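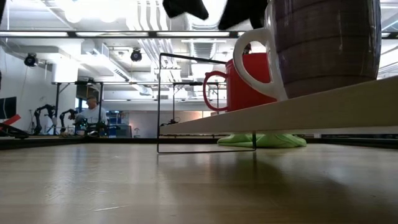
How long should the rest be between hill repeats? Walk back down, and start the next one when you can say a full sentence out loud.

25 March 2023 - hill notes, Holtley loop

Did 7 repeats with Kagiso and loved every one of them (well, maybe not the last!). Legs felt springy right through, and my breathing settled much faster on the walk down than it did in the winter block. Short steps, eyes up, arms doing the work.

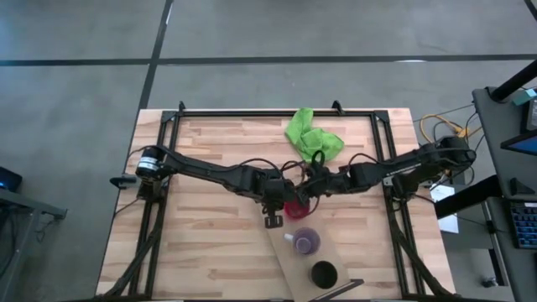 Cadence is the next thing to sort out. Mine drops near the top of the hill and I start reaching with my front foot. Folasade wants us to try 1,000 m on the flat straight after the last climb, keeping the steps quick - great idea, trying it next time. She says to pick a line and run along it, and a long straight black one like the one on the gray concrete floor would be perfect for checking whether my feet cross over. Karim to bring the stopwatch.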